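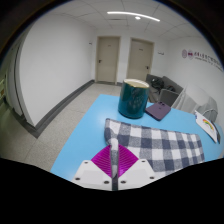
Print | E-mail

January, notebook, server move

Moved the survival world off the old box this morning. Started at 6:40 while there were only two players on, both warned in chat the night before. World folder copied over with rsync, then a second pass after the server was stopped. The second pass was short.

New host is the one Cyprian set up, called Teno. The old one stays up as Atix until we are sure of the backups. Please don't start the game server on both. They share the database and the claims table will get two writers.

Startup on Teno failed twice. First time was file ownership, everything had come across as root. Second time was the Java version, the package default was older than what the server jar wants. Installed the right one and put the full path in the start script so an update can't swap it.

Pregenerated the Dranivville region before letting people in. Maja had it set to a radius of 1,000 blocks from the town square and I left that alone. It ran in the background while I did the permissions. Memory stayed flat the whole time. View distance is 9, same as before.

Permissions: the export from the old plugin dropped group inheritance. Builders had no access to their own warps. I rebuilt the groups by hand from Bronisława's list – she keeps it in the wiki under "ranks, old". Brayden logged in as a plain member and checked homes, trades and chest locks. Chest locks were fine. One home pointed to a world name we no longer use, so I edited that in the file.

Lag test in the evening with the mob farm running. Ticks were steady until the item sorter at the north end switched on, then dropped for a few seconds at a time. Nearly 70 hoppers in that one chunk loop. Sigrún wants to try a longer hopper transfer delay before we ask anyone to rebuild. I would do it on the test copy first.

Still open:
- nightly backup job points at the old path
- map render not restarted
- Głowacki shop signs show the old currency name
- whitelist sync to the test copy
- take the old address out of the welcome message

Left the console open in tmux, session name "main". Detach with ctrl-b d, don't close it with exit.

Print | E-mail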